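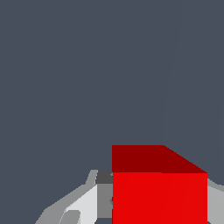 Before I let the arm in our shared workshop move anything real, I practise everything in the simulator on my old laptop. I started this in June, after I bent a bracket and had to buy another from Vorner. My practice part is a plain red cube, and with one finger at each side of it I can check that the grip is centred. I leave the background grey so the laptop does not suffer so much.

The wrist angle took me 33 tries. I wanted the hand to come in on a diagonal, over the red block, and the elbow to stay clear of the shelf we have at Belham.

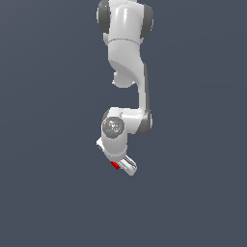
Leandro Goicoechea wrote to me that I should slow the last part of the descent before I try it on the bench, and he would set the speed limit in the controller too, in case the script forgets it.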